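Bathroom Counters, and How I Record Cleaning One

If you read my post in April you know I've been recording housework for Unanach, a little project that collects examples of everyday chores so a home robot can learn from them. I wear a head camera, I clean, I send it in. Kitchens were easy! Bathrooms have taught me a few things, about marble as much as about recording.

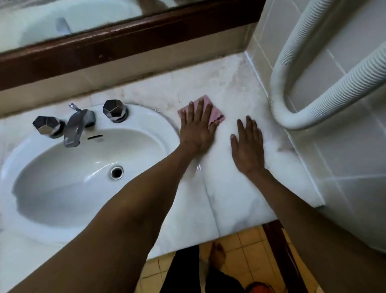
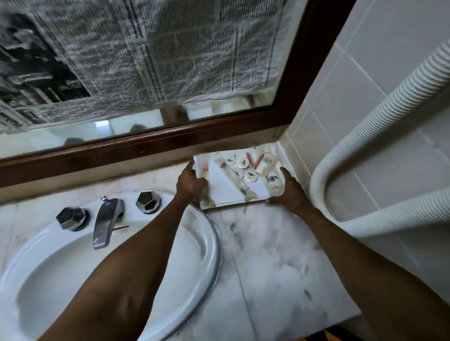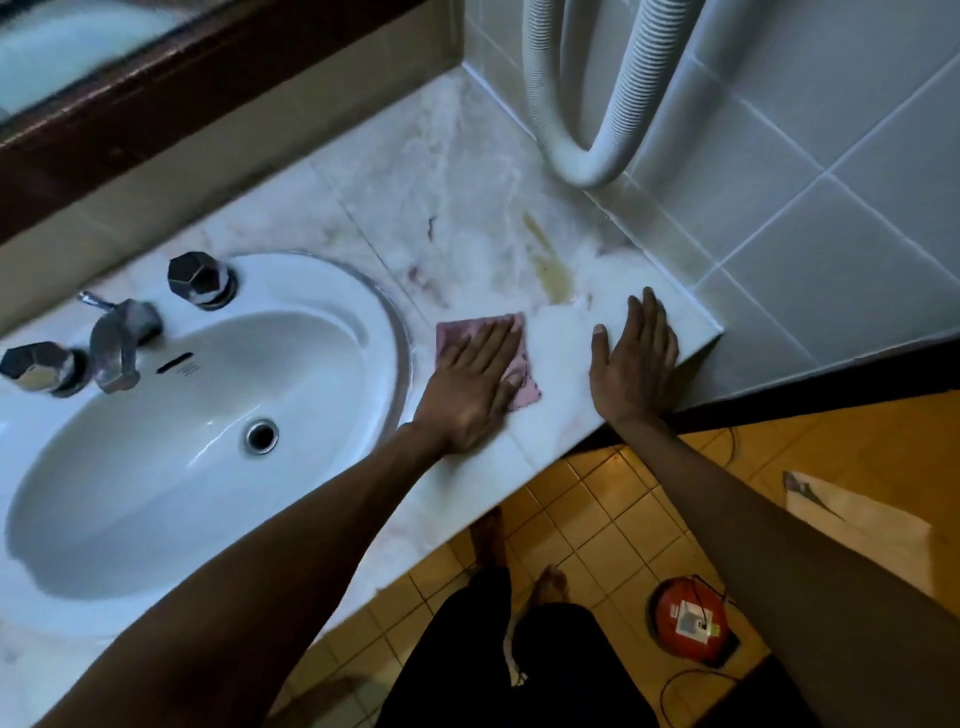
My first tip is to pick one patch of counter and call that a single example. I used to record the whole bathroom in one go, and Yaw Annan, who goes through the recordings, sent back 20 of them because it was so hard to say where one job ended and the next began. Now I do the stretch between the sink and the corner, stop, and start a new recording for the next bit. A small pink cloth on pale marble is good for this (you can tell at a glance where the hand has got to), and I'd skip white cloths altogether, they vanish in the foam.

Moving things counts as work too. If there's a tray to shift, lift it with both hands, keep it level and keep it in view the whole way. I was leaving those bits out, and Hafiz Krishnan wrote to say they were the ones he wanted most. Slow down a little when you set it down.

For the marble itself, stick with mild dish soap and a soft cloth. No vinegar and no lemon, they'll etch the shine right off! Old stains may want 2 goes, so record each pass separately and don't hide the ones that are still there at the end. A stubborn mark is a perfectly good example.

Oh, and look down before you press start. It's easy to work with your chin up and get a lovely long recording of the mirror. I tip my head until I can see both hands and the edge of the sink, then leave it there.

I've sent in 61 so far. Tub next, once my knees forgive me.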